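Datasets / Text / Food and home
6 min read

Troka recipe cards – README

Transcribed recipe cards from home kitchens, plain text, one file per card. 400 cards in this release. Mostly English, a fair bit of Tagalog and some Ilocano mixed in, often on the same line. Put together by Jennylyn Ambrosio and Nestor Manalo. Questions to Jennylyn, anything about the scripts to Nestor.

Wrote this fast, will tidy later. If something here disagrees with the files, trust the files.

What's in the folder

cards/ – the transcriptions, .txt, UTF-8
index.csv – one row per card
units.csv – lookup for measures (see below)
notes/ – stuff that didn't fit anywhere, read it or don't
tools/ – two small scripts, Python 3, no extra packages

Scans are not included. Some families said yes to the words and no to the handwriting, so we left all scans out instead of having a half set.

Columns in index.csv

card_id – letters plus number. The letters are the box the card came out of, they don't mean anything else
title – as written on the card, misspellings kept
title_norm – our cleaned up version, for sorting
lang – en, tl, ilo or mix
decade – blank if we couldn't tell. Often blank
course – main, side, sweet, bread, drink, preserve, other
typed – y or n, was the card typewritten
stains – y or n, only filled for box H. Ignore it, was going to be useful and wasn't

"other" in course is a mess. Has two soap recipes, a cough syrup and one card that is just a phone number and the word "ham".

How the cards were transcribed

One person types, second person checks against the scan, third look only where the first two disagreed. Line breaks follow the card. Fractions written as 1/2, never as the single character. Crossed-out words go in square brackets with a minus in front, like [-lard] butter. Words squeezed in later go in square brackets with a plus. Can't read it = [?]. Can sort of read it = [? cinnamon].

Please don't "fix" the spelling in cards/. We had a helpful pass early on that changed every "receipt" to "recipe" and it took an evening to undo. Same with "oleo". Leave oleo alone.

Margin notes are kept, under a line that says MARGIN. Best part of the set imo. "Too dry – Lola says more milk." "Do NOT double." One just says "no."

Units

units.csv maps what people wrote to something you can compute with. 62 distinct measures after merging the obvious ones. Cups and spoons are fine. Trouble starts with "a can", "small box", "glass", "butter the size of an egg". For those we give a low and a high in milliliters or grams and a flag, est = y. Don't average the low and the high and call it a measurement.

Oven temps are in Fahrenheit unless the card says different. 300 and "slow oven" are treated as the same thing in the normalized field, Nestor argued for a range, we lost the argument notes, so it's a single value for now. "Hot oven" is left as text.
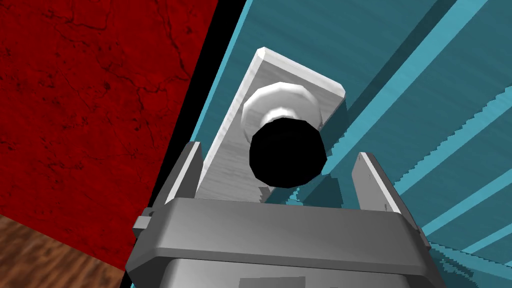
Fig. 1. Rendered view: gray gripper, two upright fingers.

Splits

There is a suggested split if you want to train something on this. 200 cards for train, the rest cut between dev and test. Split by box, not by card – families copied from each other and from the same newspaper columns, so a random split leaks badly. We found the same pineapple upside-down cake in four boxes with one word changed. Near duplicates are listed in notes/dupes.txt. The list is not complete.

If all you want is to read recipes skip this bit.

Scripts

tools/check.py goes through cards/ and complains about bad brackets, missing MARGIN lines and stray tabs. Run it before you send anything back.

tools/norm.py makes the normalized quantities from units.csv. Slow on old laptops, no idea why. Writes to out/ and will overwrite without asking. You have been told.

Both expect to be run from the top folder. Running them from inside tools/ gives a path error that looks scarier than it is.

Known problems

– box B has no decades at all
– lang = mix is used too freely, some of those are really English with one Tagalog noun
– "tsp" and "Tsp" and "T" – we went with capital T = tablespoon everywhere. Wrong on at least one card, the biscuits are salty
– a handful of cards continue on the back and the back was never scanned. They stop mid-step. Marked [no back]
– index.csv has a trailing comma in the header. Harmless, but Excel adds a blank column
– the preserve category: do not can food from these. Old timings, some of them unsafe by current advice. This is a text collection and was never tested in a kitchen as a set

Where the cards came from

Families and two church sales. Cards were borrowed, scanned at the table and handed back the same day where we could. Each family signed a one page form, says what they agreed to, and could strike names. Full names of living people are replaced with initials. First names like "Aunt Rose's beans" stayed if the family was ok with it. If you recognise a card and want it out, write to us and it goes in the next release, no questions.

Not a fair picture of anything. Boxes came from people we know and people they know. Heavy on baking, heavy on church supper sizes, very light on weekday food. Hardly anyone wrote down how they make rice.

Uses

Ok: language work on mixed text, spelling, unit parsing, local food history, cooking dinner.
Not ok: trying to figure out who the families are. Selling it as your own cookbook.

License is CC BY 4.0 for the transcriptions. Credit "Troka recipe cards, Ambrosio and Manalo". The scripts are MIT.

Changes

v3 – 10 Mar 2024. Added box M, fixed the degree signs that came through as question marks, units.csv redone from scratch
v2 – margins split out from the body text
v1 – don't use v1, teh encoding was broken

Next one planned for April if box P gets checked in time. Box P is all typed so should be quick. Said that about box M too.

Sending corrections

Email is easiest. Give the card_id, the line, what it says now and what it should say. A photo of the original helps if you have it. Please one message per box and not one per card, Jennylyn's inbox is a sad place. For handwriting puzzles there is a list in notes/unread.txt, the long word on the fish card in box K is still open. Our best guess is "marinate" but it has too many loops.

Contact: Jennylyn Ambrosio, Nestor Manalo | © Troka recipe cards | Back to top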